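Detent / README

Detent: a log of small hardware getting put away

Version notes are at the bottom, license just before them. If you only came for the column names, skip to What's in the table.

What it is

Detent is a table of tidying. Each row is one item (a hex nut, a pipe fitting, a wrench, a hex key) and what became of it during one round of clearing up a messy work surface: where it started, where it went, and whether it ended up with its own kind. There are 2247 rows from 545 rounds, and 92 different item names once you merge the spellings, which took me most of March and a lot of coffee.

I started it because I kept reading advice on organizing a bench that was all about drawers and labels, and I wanted to look at the part before that – the five minutes when everything is out and you have to decide what goes in first. Lourenço Torres liked the idea enough to put up with me, and he wrote the first version of the sheet (mine was a text file with opinions in it).

What a round looks like

A round begins with stuff out. There's a container for one kind of thing, usually nuts, and a handful of things that don't belong in it. The job is to get the nuts in and leave the other things alone, or set them off to the side where they won't be swept in by accident. A round ends when whoever is running it calls it done. I don't have a stricter rule than that, and I've tried a few.

The nuts are the stars, I'm afraid. They look so easy! But a nut can lie flat or stand on its side, and a group of them close together behaves differently from the same group spread out. Picking one up from a cluster tends to nudge its neighbors, so the order matters more than I expected. Start from the outside is my advice, and the log has plenty of rounds where that advice was ignored.

Hex keys are the other thing I have feelings about. The long side lies nice and flat but the short side can tip up, and then you're holding it in a way you didn't plan. A colored handle makes it much easier to spot when you go back through a round.
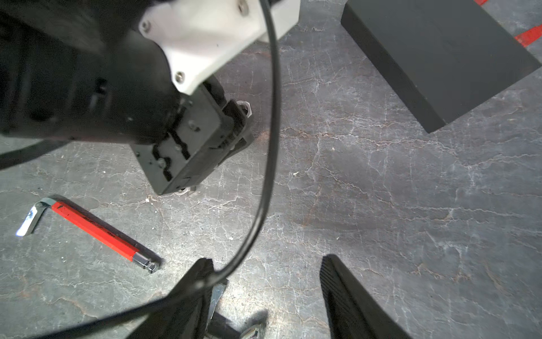
Loose items that aren't part of the job get a row too, with the word "bystander" in the role column. Nuno Mota argued for leaving them out and for a while I did, and then I missed them. A round with a key lying right beside the work goes differently from one with the surface clear, and without the bystander rows you'd have no way to see why somebody took the long way around.

What's in the table

round: a whole number. Numbers are in the order things were typed up, so please don't read them as a schedule.

item: the plain name. Hex nut, hex key, tee, elbow, ratchet wrench, and so on down to some very rare ones. I used the names we say out loud, so you'll find "elbow" and never the catalog name.

look: a word or two for telling things apart, like red handle, chrome, silver, yellow. Blank means I didn't think it needed one.

role: sort, container or bystander.

start: where the item was at the beginning, in everyday words. Front, back, left, right, near the container, in the container. That last one is common! Plenty of rounds begin with the container partly filled, and those nuts get rows like any others.

finish: same words as start, plus "lost," which means it went over an edge and stayed there until the round was finished.

kept company: yes or no. Yes means the item ended up with others of its own kind. Containers get a blank.

remark: free text. Mine are long. Zulmira Peixoto's are very short and generally more useful.

Left and right always mean left and right as you face the work from the front. An early batch had this flipped and I've fixed every one I could find. If you find one I missed, tell me, and I'll fix it and probably groan.

Containers

Shallow ones win, at least for me. You can see what's in them without leaning over, and a nut that lands near the lip usually has the sense to go in. The trade-off is that shallow containers get nuts spread all over the bottom, so if you want to know at a glance whether the lot is in there, you end up stirring with a finger. Deep ones hide everything but they're forgiving about how you drop things.

Color helps too. A bright container on a dark surface gives you something to aim for, and silver parts show up well against it. We went back and forth on this a bit: Lovely Abella prefers a plain gray tub because it "doesn't shout," and I gave in for a stretch and then went right back to yellow.
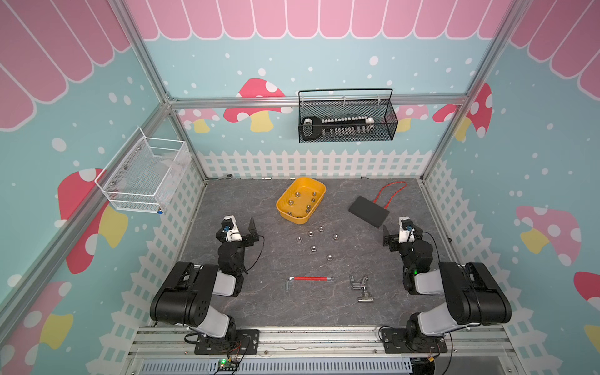

Nerea Lozano

The yellow basket toward the back is the kind I mean, with silver hex nuts scattered across the bottom of it and more of them loose on the table just in front. You can also see a typical set of bystanders: a red-handled hex key near the front, shiny tee and elbow fittings to the right of it, and a little ratchet wrench way off in the back left corner. I'd type the wrench up as "back left" and move on.

A connected set of fittings gets one row, by the way, with "assembly" in the look column. I did try giving every tee and elbow its own row when they were joined up, and it made the table look much busier than the surface ever was.

How the rows got made

I go through a round once without typing, then again with the sheet open. Zulmira checks a share of them cold, meaning without looking at what I put, and where we disagree we go and look together. Most disagreements are over "near the container." I think of near as something you could nudge in with one finger. Zulmira thinks of it as touching or nearly so. We went with mine, and it's still the shakiest word in the whole log.

Things I know are wrong or thin

The nut sizes are missing. I wish I'd kept them from the start, and I'm not going to guess them now.

Washers hardly appear. If you're interested in washers you'll be disappointed, and if you have a pile of washer rounds of your own I would love to hear from you.

Some bystanders stay put for a long run of rounds and get typed up each time. That makes a few of them look more popular than they are, so group by round before you count anything.

The "lost" value covers too much. A nut that rolled under something and a nut that fell on the floor are both lost, and I can't pull them apart anymore except in the rounds where somebody left a remark.

Six rounds have no container row at all. I left them in and the remark says "no container" on each one.

What it's good for

I use it to settle small arguments: whether clearing the bystanders first saves any bother, whether clusters should be broken up before you start, how often the item furthest from the container gets left for last. Lourenço has been using it to plan a parts shelf, and he tells me the bystander rows are the only ones he looks at. Please don't use it to compare how tidy people are. The rounds weren't set up evenly and it wouldn't be fair to anybody.

License

Use it, change it, pass it along. A mention of Detent is nice. If you fix spellings, send them back to me and I'll add them to the merge list.

Changes

Merged "allen key" into "hex key" everywhere, remarks included.
Added "in the container" as a start value; before that these were typed as "near the container" and I've corrected them by hand.
Put bystanders back in.
Dropped the mood column (it was only ever mine).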